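About Jernel

Jernel is a small company on the edge of Torkambridge. We set up robots that pick things up in one place and put them down in another. It sounds like more fun at parties than it is.

We started with one room, one robot and a lease that Yaa Quartey signed before asking whether the building had a loading door. It does, at the back, and it sticks. Yaa still runs the company and still has a view on the door.

Most of our customers are parts suppliers and packing shops with too many boxes and too few people who want to lift them. We work out which jobs a robot can do, write the software, and stay until it runs without one of us hovering. If a job is better done by a person with a cart, we tell you so. This has cost us two sales, and Yaa can name both.

Our longest project is Dridier, the software that plans how an arm reaches for an object and when it should give up. The giving up took longer to write. An early version would try for the same carton until somebody went home. The current one stops after 38 seconds and asks for help, a habit we have tried to pick up ourselves.

Come and see us

Every August we hold an open day. The first drew 40 people, counting the man who was looking for the dentist. He stayed for the whole demonstration and asked better questions than anyone on our side of the room.

Visitors get to watch the robots work with the sort of things our customers handle: trays, cartons, shelves. We don't do dancing. A demonstration runs around 40 minutes, and you should expect pauses, some of them long. Our friends at Boychuk, who lend us chairs, have suggested background music. We are thinking it over and have been for a while.

Children are welcome if they stay behind the tape, and so are managers on the same terms. Wear flat shoes. Coffee is free and tastes like it.

School groups and companies can book a visit at other times of year. Mornings are best, before the door has been opened too often. Write to the office and say how many of you there are and what you'd like to see moved.

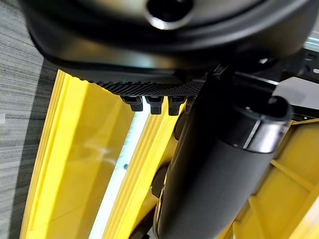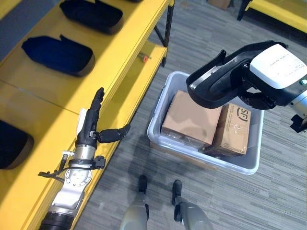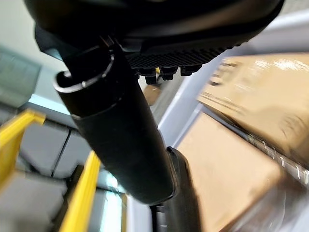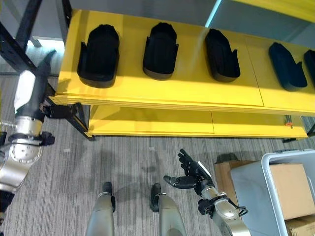

Robots at work, as seen from the robots. The second and fourth views show the trays on the yellow shelves.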